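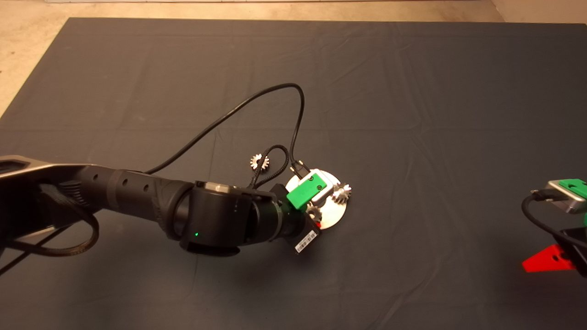

Does a parcel bought with state conservation grant money have to be inspected if no restoration work was done on it during the year?

Every funded parcel gets a full inspection each year until the grant agreement closes, and a monitoring visit every three years after that. Work status changes only which parts of Section D apply.

Annual Parcel Inspection Checklist, with Inspector Comments
Gorkmont Wetland and Prairie Complex, Units 1 through 7
Inspector: Geetha Devadiga
Grant recipient: Hurow Land Trust
Total area under agreement: 3,836 acres
Inspection period: March, before green-up

Ratings: S = satisfactory. M = minor deficiency, correct before next inspection. F = fails, written response required. NA = not applicable.

SECTION A. RECORDS AND BOUNDARY

A1. Recorded notice of funding restrictions on file with the county. S
Comment: Copies present for all units. The Unit 4 notice was re-recorded after the legal description was corrected. Keep both versions in the parcel file.

A2. Boundary signs present, legible, and spaced as required by the agreement. M
Comment: Signs missing along the north line of Unit 2 where the fence was replaced. Posts are in place. Signs on the county road side of Unit 5 are faded but can still be read at the road edge.

A3. Funding acknowledgment sign at each public entrance. S

A4. No encroachment by neighboring land use. F
Comment: Row crop has been planted past the surveyed line on the east side of Unit 6. Corn stubble extends up to 8 feet onto the parcel. The line was checked against the survey pins, both of which were found. Recipient must notify the adjoining owner in writing and restore the strip to the approved seed mix.

A5. No unrecorded easements, leases, or utility work. S
Comment: Buried line marker on Unit 1 matches the easement listed in the title commitment.

SECTION B. PUBLIC ACCESS

B1. Parking areas open and passable. M
Comment: The Bedoya lot has rutting at the entrance. Passable in a pickup. Add gravel and regrade before the fall hunting season.

B2. Gates operate and are locked or unlocked as posted. S

B3. Posted hunting and trapping rules match the current agreement. M
Comment: Unit 3 kiosk carries the previous rule sheet, which still shows the old closing time of 9 p.m. for the lot. Replace the sheet.

B4. No unauthorized stands, blinds, or trails. M
Comment: One ladder stand on the west side of Unit 7 with no name or license number attached. Tagged for removal. A vehicle track enters Unit 7 from the township road and ends at the tree line. Block with a post and cable.

SECTION C. WATER CONTROL STRUCTURES AND DIKES

C1. Stoplogs in place and at the approved elevation. S
Comment: Ilum Slough outlet is at winter drawdown level, consistent with the management plan. Boards are stored on site.

C2. Dike crest free of settling, burrows, and woody growth. F
Comment: Muskrat burrows on the pool side of the Ilum Slough dike, with a soft spot in the crest above them. Willow stems on the outer slope. Do not raise the pool until the burrows are excavated and packed with clay. Mowing the slope does not meet the requirement for willow; stems must be cut and treated.

C3. Outlet pipe clear, no undermining at the outfall. S
Comment: Riprap has shifted slightly. No soil loss behind it.

C4. Safety grate attached on intake. M
Comment: One bolt missing. Grate does not move when pulled by hand.

SECTION D. HABITAT CONDITION

D1. Seeded areas meet the required share of native cover. S for Units 1, 2, and 5. NA for Units 3, 4, and 7.
Comment: Unit 6 was seeded last fall and cannot be rated until there is a growing season behind it. The 441 acres in that seeding should be carried as "pending" in the annual report. The recipient's draft lists them as restored. Correct before submittal.

D2. Noxious weeds controlled. M
Comment: Dead stalks of wild parsnip along the Unit 2 ditch. Schedule a spring check and treat rosettes before they bolt. Wear long sleeves and gloves.

D3. Woody encroachment below the limit in the management plan. M
Comment: Red cedar is spreading from the fencerow into the prairie remnant on Unit 5. Most stems are small enough for fire to kill. If the burn is canceled again, cut by hand.

D4. Firebreaks installed and mineral soil exposed where required. M
Comment: Breaks mowed, not disked, on the south side of Unit 5. The burn plan calls for disking next to the neighboring hay field.

D5. Nest structures inspected and repaired. S
Comment: Old material removed from wood duck boxes and fresh shavings added. Predator guard loose on the box nearest the Bedoya lot.

SECTION E. FOLLOW-UP

E1. Items rated F: A4 and C2. Written response due within 30 days of receipt. Include photos of the corrected condition and, for A4, a copy of the letter to the adjoining owner.

E2. Items rated M: no response required. Record the correction in the parcel log with initials.

E3. Items carried over from the prior inspection: B1 only. A third listing will be rated F.

E4. Acreage correction under D1 to be sent to the grant manager with the annual report.

Signed copy to parcel file, Hurow office. Second copy to grant manager.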